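Bonjour à toutes et à tous !

Le colis de fruits de juillet est enfin chez moi, et comme plusieurs d'entre vous m'ont écrit pour savoir ce qu'il y avait dedans cette fois, je m'y colle. Pour les nouveaux : on commande à plusieurs chez Plastville, on partage les frais, et chacun repart avec son petit assortiment. J'ai posé le mien sur ma nappe à fleurs, près du rideau blanc, et j'ai commencé à trier.

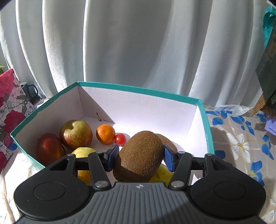 N° 200

Alors, des kiwis (j'adore ça, le matin, à la petite cuillère), des poires jaune-vert, une mandarine, une mangue bien rouge, une pomme un peu cabossée et même une petite tomate cerise ! Rogério Coutinho va encore me dire que la tomate est un fruit et qu'elle a toute sa place là-dedans. Je la mettrai en salade quand même.

La mangue, je la garde pour le dessert de dimanche, avec un filet de citron vert et rien d'autre. Les poires, je les surveille de près : l'an dernier j'en ai oublié deux au fond d'un placard et je vous passe les détails… Quant aux kiwis, si les vôtres sont durs comme du bois, mettez-les dans un sac en papier avec une pomme pendant quelques jours, ça marche très bien. 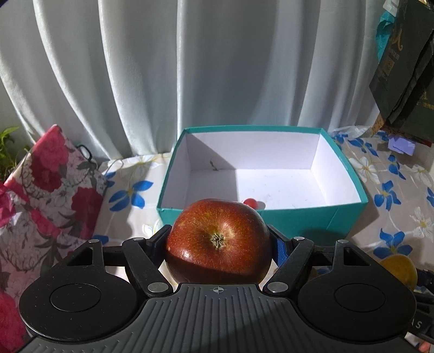 Gronanlow, juillet

Les pommes rouges, parlons-en ! Vous êtes nombreux à en redemander, et Selorm Gyamfi m'a donné sa recette de compote : environ 950 g de pommes, un fond d'eau, une gousse de vanille fendue, le tout à feu doux et à couvert. On écrase à la fourchette, pas au mixeur, elle y tient beaucoup. Moi j'ajoute une poire bien mûre, mais ne le lui répétez pas.

Pour la prochaine commande, écrivez-moi avant la fin du mois en précisant si vous voulez des mandarines en plus. Et gardez vos cartons, s'il vous plaît, ils resservent très bien pour le partage !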